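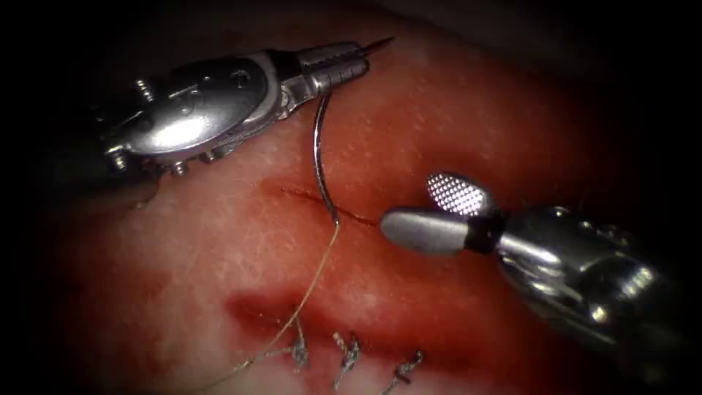
I have hemmed curtains, darned socks and once re-covered an entire settee, so when the suturing open afternoon at Plodosbridge came up in our sewing circle's newsletter I put my name down before I had finished my tea. It took two buses to get there and I would have taken three. I wanted to know how like my own sewing it was, and the answer is that it is very like it in some places and hardly like it at all in others. The needle was what struck me first. It is thin and silver and bent into a shallow C, with nothing straight about it, and the cut it has to close is such a fine dark red line that at home I would have been hunting for my other glasses. The tissue all about it is a reddish pink, paler in patches, and looks moist, and I thought at once of how I hate sewing anything damp.

The afternoon was a Tuesday, which I suppose is why there were so few of us, and all the better for asking questions. We were met in the entrance hall of the Ambrosio wing with name stickers and very good shortbread, and taken up in the lift by Ludivine Deschamps, who teaches stitching there. She has a lovely unhurried way with people who know nothing. She began by passing round a lump of foam with a slit in it and asking us to tell her where we would put the first stitch. Most of us said at one end, as you would with a seam. She said plenty of people start there and it is perfectly respectable, but for a single row of separate stitches she often likes to put one in the middle first, then halve each side, and so on, so that the two edges can't creep along and leave you with a pucker at the far end. Well! I have been pinning sleeves into armholes that way since I was a girl.

## Having a go

After that we sat down at long benches, two to a practice pad, and had 30 minutes with a needle holder and a pair of forceps each. The pads were soft stuff with a firmer layer on top, made by a firm called Bastex, and were surprisingly pleasant to poke. My bench partner was a retired postman from Sovby who had come to keep his wife company and had never threaded a needle in his life. I am sorry to report that he was better than me.

My trouble was pushing. With a straight needle you push it in and pull it out the other side, and my hands were quite determined to carry on in that fashion. A curved needle wants to be turned. The point goes in square to the surface, and then the wrist rolls and the needle travels round on its own curve and comes up on the other side of the cut. If you shove it you drag the tissue along with it and make a bigger hole than you need. Ludivine stood behind me and said "roll, roll, roll" very softly, as if she were getting a baby off to sleep, and by the end I had managed one stitch I was proud of and several that looked like a child's bootlace.

The other hand has more to do than I had supposed. The forceps steady the edge while the needle goes through, and they should take hold of as little as they can, because squeezing bruises. I was told off (nicely) for gripping mine like sugar tongs. Then there is the business of how much to take up in each bite. You want the same distance from the cut on both sides and the same depth too, or one lip rides up over the other. Dressmakers will recognise that one with a groan.

## Tea and questions

We had 20 minutes for tea, with more of the shortbread, and people got braver. Somebody asked how tight to pull, which I had been wondering myself. The answer was that the edges should meet and be comfortable, and that beginners nearly always pull too hard — the swelling comes afterwards, and a stitch that looks neat on the bench can be too tight by the next morning. Somebody else asked whether left-handers had a bad time of it. Ludivine is left-handed, so she enjoyed that.

I asked about thread and got a far longer reply than I deserved. There are sorts that dissolve and sorts that have to be taken out, and braided ones that knot beautifully and smooth ones that slide through nicely but need extra throws to stop them slipping undone. I wrote as much of it as I could on the back of my bus timetable.

## If you are thinking of going

They hope to run it again in March. Wear something with sleeves you can roll up, and bring your reading glasses. The lift is roomy and there are chairs with backs at every bench. It's a fair walk from the bus stop, uphill, so allow yourself time. We were allowed to keep our practice pads and mine is on the kitchen windowsill, where my grandson has already had a go at it with a darning needle.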